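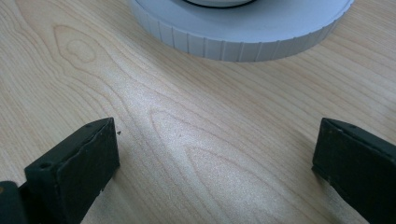
Gripper view, with the ribbed white item ahead of the open fingers.

Print this page
E-mail this page

Prornilum manipulation examples – progress report
October 9, 2019
Reporting period: July to date

1. Summary

The project is collecting hand-guided examples of everyday tabletop tasks, to be used in training the Humum policy. The agreed target for this stage is 1495 accepted examples. At the close of the period we hold 1000, spread over 22 tasks. A further 203 have been recorded and are waiting for review. We expect to reach the target inside the current budget, though later than the plan said.

2. Collection

All recording was done at the Otesbridge site. Operators work with hand-held grippers, one or two depending on the task, and each example is stored with the view from the gripper and the view from above the table. Single-gripper tasks were recorded first. They are mostly approach, grasp and place, and new operators learn them in a morning.

Two-gripper tasks started late in July. They go more slowly and account for most of the rejected recordings. The usual fault is that one hand waits idle while the other finishes, which teaches the policy a pause we do not want. We rewrote the operator sheet to ask for a practice run before each new arrangement of objects, and rejections have gone down since then. We have not yet separated the effect of the new sheet from operators simply getting better at it. 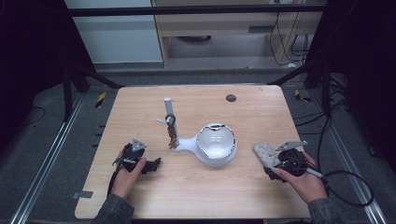 Two-gripper station, Otesbridge. White post with key ring, and the handled dish.

The object set was widened during the period. We added glossy white items and small hanging items such as key rings, both of which were thin in the first batch. White objects on the light tabletop are hard for the current segmentation step, especially under a strong reflection. We are keeping these examples and marking them with a lighting tag so they can be trained on or held out as needed.

3. Equipment

Finger wear is checked at the start of each session. Replacement fingers are in stock for the Gilbert gripper, but the spare pads have a long lead time and we have ordered earlier than planned. Cable routing on the two-gripper station was changed once after operators reported drag on the right hand. Clock drift between the two views cost us most of a day's work in July. A sync check now runs before recording starts, and the fault has not come back.

4. Training results

One interim model was trained on the single-gripper examples only. It handles placing well and is weak on first contact with round, low objects, where it tends to close too early. We do not think results from this model should be quoted outside the project. The next run will include the two-gripper data.

5. Next period

– Review the waiting recordings and close out the remaining tasks.
– Record more approaches to low round items, from varied starting heights.
– Train and test the combined model.
– Deliver the data format notes, which are overdue.

6. Budget

Spending is on plan except for operator hours, which are slightly over. The overrun is covered by savings on travel. No change to the total is requested.

Print this page
E-mail this page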